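Are we nearly at the robot that clears the table?

I have been promising readers a proper piece on household robots since the spring, and in June I finally got myself along to Zorkness, where a small team has spent the year teaching a pair of arms to do the sort of jobs most of us do while thinking about something else.

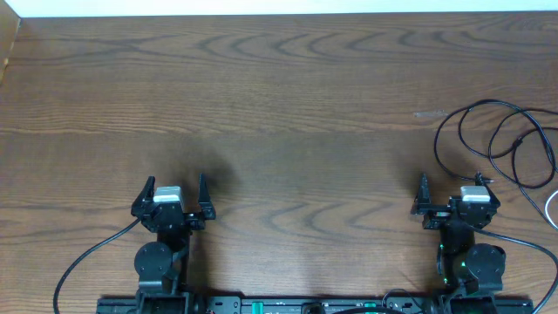 Two arms, one tabletop: the bench setup, with both grippers open.

Khrystyna Semeniuk runs the bench work, and she has a rule for visitors. You have to name the chore you hate most before she tells you anything. Mine is pairing socks. She laughed, wrote it on the whiteboard under a long column of other people's grudges (duvet covers come up a lot) and told me it was harder than I thought and easier than it was a year ago.

That was the tone of the whole afternoon, and I loved it. I came away more cheerful about all this than I have been in a long time, and also quite sure that I will be pairing my own socks for a while yet.

So, what works? Wiping down a table works. Picking up a cup from one spot and standing it in another works, and works well enough that the team has stopped getting excited about it, though I was delighted. Sorting cutlery into a tray is good when the pieces lie apart and poor when they are in a heap. Folding a tea towel is the current obsession. The arms will fold one nicely if it starts out flat, and the trouble begins with a towel dropped in a crumple, the way a towel is dropped in every kitchen I have ever been in.

The learning is done by copying. Someone guides the arms through a job by hand, over and over, and the system studies the recordings until it can have a go alone. The team had 3,739 recordings when I visited. Bohdan Vasylenko made a great many of them, and he says he now folds tea towels at home in a slow, wide, rather stately manner that his family find very funny.

What struck me is how much of the job happens before anything is picked up. With two grippers you have to decide which one holds and which one moves, and people do that without a thought. Try opening a jar and paying attention to your left hand! Mine turned out to be doing half the work. Khrystyna says the holding arm is where most of their failures come from: it lets go early, or it grips a touch too high and the jar tips.

Then there is touch. A parallel gripper closes like a pair of tongs, which is fine for a sponge or a spoon and a real handicap for a plastic bag. Bohdan keeps a box of what he calls the rude objects, among them cling film, a bunch of keys and a wet lettuce leaf. The lettuce was undefeated.

The shop floor is further along, as you might expect. Weltel, who pack spare parts over in Stasiv, have had 2 arms on trial filling small cartons, and the people on that line told me they were glad to hand over the dullest part of the shift. But the cartons arrive the same way up every time, the light never changes and no one leaves a school bag on the belt. A kitchen offers none of that. Khrystyna would take a tidy factory over a messy worktop any day, and she said so with some feeling.

I asked how long before I could buy something. She wouldn't give me a year, and I respect that. Her guess is that single jobs will come first, a machine that loads the dishwasher and does nothing else, with the all-rounder a good way behind. Bohdan is the more hopeful of the pair and thinks laundry will arrive sooner than people expect. They have a bet on it, and the stake is a cake.

The next round of tests goes under the name Skoltik and moves on to 4 chores in a row with no resetting in between: clear, wipe, dry, put away. Each step inherits whatever mess the last one made, so a cup left slightly off its mark becomes the next job's problem. I have asked to come back for that one and they have said yes, so long as I bring the socks.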